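Questions and answers on the stopped processor insertions at the Brandenau cell

Last updated 26 Nov 2019

What went wrong?
During refurbishing work on desktop computers, the arm came down over an LGA socket with a processor in the fingers and touched the contact pins with one corner of the chip. The force limit did not trip. The program carried on, released the part and logged the cycle as good. The board failed its power test later the same shift, and the bent pins were found under the bench magnifier.

Was anyone hurt?
No. The gate was closed and the interlock worked as it should. This is a parts-damage fault. We have written it up the same way as a safety matter because the force limit is also one of the things that protects a hand inside the cell.

How many boards were affected?
We pulled every board that went through the cell after the January controller update and checked 543 sockets. Bent pins turned up in 2 of them. Both boards have been scrapped.

Why didn't the force limit trip?
The update reset the payload setting to the value for the old gripper. With the wrong payload the controller expected a heavier tool and read a light contact as part of the tool weight. The limit on the screen looked correct, so the shift check passed.

Where in the cycle does the fault show up?
Only in the last stretch, between the hover point over the open socket and release. Picking from the tray, the move into the case and opening the retention plate are not affected. With the heat sink off and the plate open there is very little room, and the contacts bend easily. 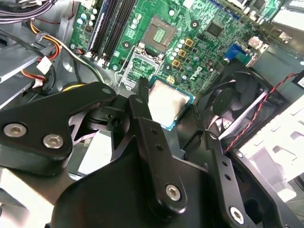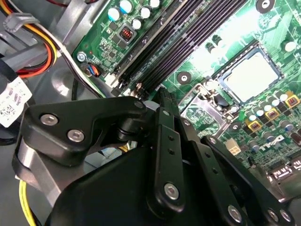

Giorgia Caputo wrote in after the first version of this page to say that her line at Pratura had the same thing after its update, except that there the arm stopped too early and dropped the chip from the hover point. Her advice was to weigh the gripper with the fingers on and type the number in by hand – the automatic payload routine gave her a different answer each time.

Is that what you did?
Yes. We weighed the tool, entered the value and locked the field. The Ferraro integration team has a copy of the new settings.

Can I run insertions now?
Not without a second person at the stop button. Tray picking and cable checks can run as normal. Full release depends on 300 clean cycles on scrap boards, and we are still working through those.

What do I do if the arm stops over a socket?
Leave the gate closed. Do not press resume. Jog straight up at the slowest speed until the chip is clear of the case, then open the gate and look at the pins before anything else goes in. Write the board number on the fault sheet even if the pins look fine.

Who do I report to?
Rosario Rinaldi, or the shift desk at Condero if the fault comes up at night.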